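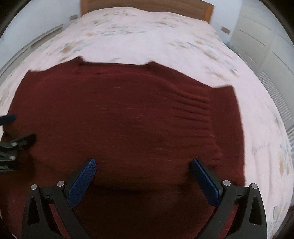

Today I want to write a few posts about jumpers, because Thursday is my evening for clothes and I have finally made a system which I can explain to other people. It will be a long thread, sorry.

I learnt to fold from my aunt, and she folded everything the same way, in a square. Cotton shirts, towels, school uniform, all squares. When I moved to Mancombe I bought my first real winter jumper and I folded it in a square also. It made a thick parcel and the drawer did not close.

Then I tried hangers. Please do not do this with a heavy knit. After one winter the shoulders of my grey one had two little horns, and they stayed even after washing. My neighbour Carter MacDonald still greets that jumper separately when I wear it.

So, folding, but a different folding. The first thing I decided is that I do not fold in the air any more, or against my chest like in the shops. I fold on the bed. The bed is the biggest flat place in my flat, and it is at a good height for my back if I kneel a little.

I make the bed first. I skipped this step for a long time. If the cover has hills, the jumper has hills also, and you fold the hills inside.

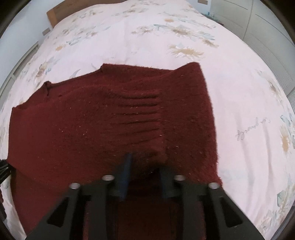

Dark knits are the ones which need the most patience from me. They show everything, and my washing machine is generous with fluff. On the dark red one you can see the small pale bits of lint, mostly across the middle, and it is much easier to notice them when the whole jumper is spread on a light cover than when it hangs in a dim wardrobe. I go over this part before folding, never after.

For the lint I use a clothes brush from the market, Lyimo brand, it cost me 3 pounds. I brush in one direction, from the neck to the hem, with short strokes. The sticky rollers also work, but on a hairy wool I feel that they pull out as much as they clean. Maybe I am wrong about that.

Someone will ask about the small shavers for bobbles. I have one from Neltow. I use it twice in a winter and with a light hand. Once I pressed too strongly near an elbow and now there is a thin place which I look at every time.

Now the folding itself. Lay the jumper with the front down. Smooth it with your open hands from the middle to the sides. Do not pull the sleeves to make them straight, only push the wrinkles away slowly. Wool remembers when you pull it.

Next, bring one side in to the middle, and turn the sleeve so it lies down along the body. Do the same with the other side. The sleeves should not cross over each other, or you get a lump in the centre.

Then from the hem, fold up one third, and then one third again. You have now a flat, long parcel. If it is a thin jumper you can stop at half. A thick one with ribbed cuffs needs the three parts, and I tuck the cuffs so they do not look out from the side.

About the drawer. Mine is a Kilolwood, second hand, and it is 76 centimetres wide inside. I measured it because I was tired of guessing. It takes three jumpers next to each other if I fold them to the same width, and I keep the heavy ones at the bottom.

Kimutai Mwakalinga wrote to me last time that I should roll everything, because he rolls everything. For travelling I agree with him. For a drawer I have tried it and the rolls open themselves in the night, or so it seems in the morning. With T-shirts it is fine.

Moths: I use cedar balls, a bag of 20, and I rub them with sandpaper in February when the smell becomes weak. I am not certain how much they help. I also take everything out and shake it by the window, and I think the shaking does more work than the cedar.

Washing, because two people asked already. I use cold water, the wool programme, and the spin not higher than 1000. My machine allows less and for the softest ones I choose less. After this they dry flat on a towel, and I turn them once before I go to sleep.

And they must be fully dry before the drawer. Touch under the arms and at the bottom ribs, these places are the last. I once put away a jumper in the evening when it was only nearly dry and the whole drawer smelled like a cellar for a week.

The whole job for one drawer takes me 20 minutes with the radio on. The first time it took much longer, as I kept refolding the same sleeve.

Next Thursday I will do scarves. If you have a good way for the very long ones, please write it below, mine always slide down behind the drawer.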